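Lamptey Gymnastics Scores
Data card, release 4

Summary
Apparatus-level scores from club and regional competitions in rhythmic gymnastics. The set holds 3000 routine records from 389 gymnasts. Each row is one routine on one apparatus: hoop, ball, clubs or ribbon. Group routines are excluded.

Files
routines.csv – one row per routine
meets.csv – one row per competition
penalties.csv – one row per deduction, keyed to routine_id

Key fields
score_d: difficulty score as posted
score_a: artistry score
score_e: execution score
penalty: total deducted, stored as a positive value
final: score_d + score_a + score_e - penalty
age_band: junior or senior at the date of the meet

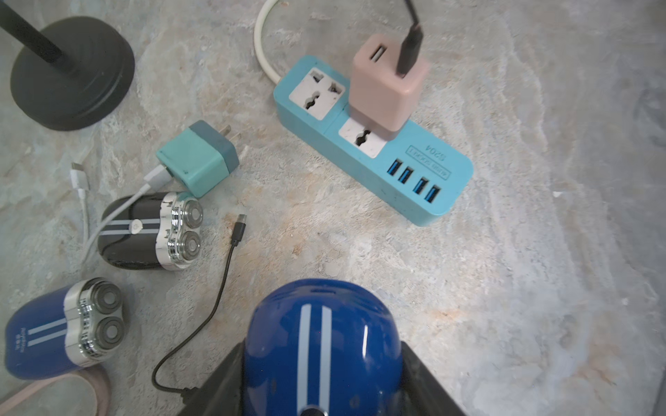 Why does the final score sometimes differ from the sum of its parts?
In 300 rows the posted total was changed after an inquiry and the revised panel scores were never published. The final field holds the revised total, the components hold the original marks, and the column inquiry_flag is set to 1.

Collection
Results sheets were transcribed by hand from PDF and checked against the Velmont meet archive where a second copy existed. Unreadable cells are left blank and should not be treated as zero. Gymnast names are replaced by a stable code. Club names are kept in full and may appear in either the English or the French form, depending on the organiser.

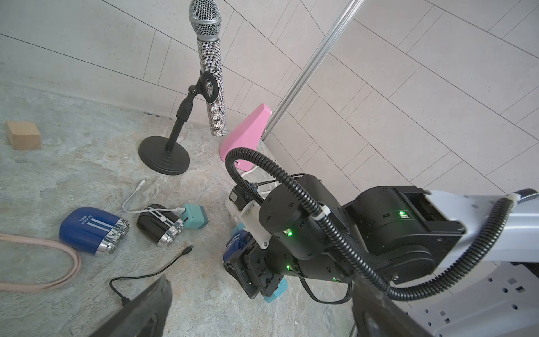
Maintained by the Mirkine data group | Updated 4/13/26

Known limitations
Ribbon is under-represented at junior level. Scores from different judging cycles are not comparable – filter on code_cycle before computing averages. Ties are kept as posted, with no tie-break applied.

Loading
The Tendivus reader accepts the folder as is. For other tools, set the encoding to UTF-8 and the decimal separator to a point. Dates in meets.csv are year first.

Licence
Free for research and coaching use with attribution. Corrections should quote the routine_id and the page of the results sheet. The next release is planned for May.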